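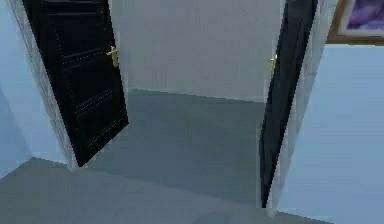
## Minutes, Wirkdale Print Group, September meeting

Maxine asked me to do the minutes again, so you're getting them my way. I typed most of this during the meeting and tidied it up afterward with a cup of tea. Started at 6:40 in the evening, ten minutes late, my fault (parking).

**Here:** me (Simin Hassanpour), Maxine McPhee in the chair, and the usual Wirkdale crowd, plus two new people from the Esthorpe evening class. Welcome, both of you!

**Last month's minutes:** passed with one fix. I wrote that the aquatint box was broken. It's the lid. The box is fine.

### The Bajwa show

This took up most of the night. Maxine has been back to the Bajwa Gallery and they've confirmed we get the front space and the long wall on the stairs. We don't get the back room, which is going to a ceramics show. I was sad about that and said so, maybe more than once.

We went back and forth on how many prints each person can hang. Some people wanted as many as would fit, and I was one of them, until Maxine put the wall plan on the table and we could all see how tight the stairs are. We voted for 3 per person, framed, with the big woodcuts counting as two. One against. Unframed work can go in the browser bin as long as it's sleeved and has a price on the back.

Title of the show: still no title. "Pressed" got a few groans. "Second State" was my suggestion and I still like it, but the Esthorpe folks pointed out that anyone who doesn't make etchings will think it's about geography. Send ideas to Maxine before the next meeting, please, because the gallery wants it for the postcard.

Opening night runs 6 to 8. Maxine will say a few words. I'm on drinks.

### Money

We have $2000 set aside for the year and none of it is spent yet. Postcards and the gallery's hanging fee come out of that first. Maxine wants to hold back enough for new blankets for the etching press, and I agree — the ones we've got are stiff as cardboard and my last edition had a soft patch in the same corner every single time. We agreed to get a price on blankets before we spend anything on a printed catalog. A folded sheet with a list of works may have to do.

### Paper order

We're putting in a joint order with Tronier. The minimum is 100 sheets, and we were short of that until the Esthorpe class said they'd come in with us, so hooray for that. Heavyweight cotton, white or cream, no mixing within a pack. Tell me your numbers and pay me up front this time. I'm not chasing people around the studio again.

### The swap portfolio

Theme is "Weather." Small plates only, and everyone's edition needs to be signed and numbered in pencil. We had a long side conversation about whether a monotype can go in a swap portfolio when every one is different. Maxine says no, I say who cares, and we left it there for next time.

### Anything else

- Ink knives: 4 are missing from the drawer. Check your aprons and your bags.
- One of the new members asked about a beginners' drypoint night. Lots of interest. Maxine will look at which evenings the studio is free.
- The rosin is almost gone. I'll pick some up.

### Who's doing what

- **Maxine:** gallery contract, blanket prices, drypoint night
- **Simin:** paper order, rosin, drinks for the opening
- **Everybody:** titles to Maxine, prints framed and labeled

Wrapped up at 8:15. Next meeting is same place, same time, and I'll park on the other street.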